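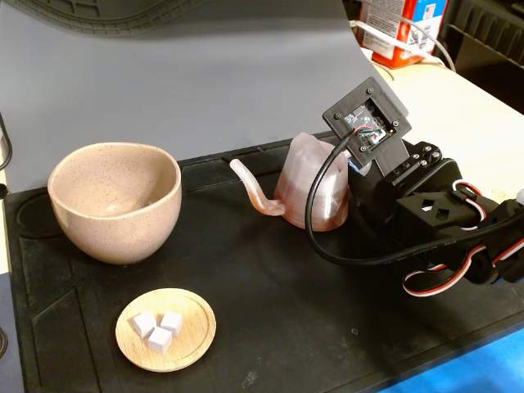

Printed teapot, speckled bowl and the little wooden dish with three white cubes.

Borkville Tableware List
Home | Archive | By thread | By author | Search

Subject: Re: Teapot spout, long or short?
From: Valdis Lepik
Date: Tuesday, June 16, 2020

Bendik Tveit wrote:
> I like the look of the long thin spout but I worry it will
> dribble. Also, is the pot meant for real tea, or only for
> display? And who made the bowl?

Bendik,

Display only. It's printed in a see-through pinkish filament and you can see the layer lines all the way up the body. I wouldn't put hot water in it, and I don't know how you would ever get the inside of that spout clean. The top is still open with a rough edge. I plan to sand it before I draw up a lid.

I kept the spout long and curved, turned up at the tip, so that it reaches toward the bowl when the two are set side by side. A short one made the pot look like a measuring cup. If you want to try your own, my test pot held 250 ml to the brim and the print took 15 hours.

The bowl is from Nesrin Güler at the Nygård studio. The glaze goes from cream to a soft blush with tiny dark specks, and the rim is a bit uneven, which I like. She has a few more from the same firing at 36 dollars each. Write to her directly, not to the list.

The wooden dish came from a thrift store. It's shallow, but the raised rim keeps things from sliding off. I would like a second one in the same light wood if anybody sees one.

Does anyone have a lid design that fits a plain cylinder? The opening is 68 mm across.

Valdis

Recent threads
- Matching a blush glaze
- Sanding printed rims
- Birkero kiln day moved to October
- WANTED: small wooden dishes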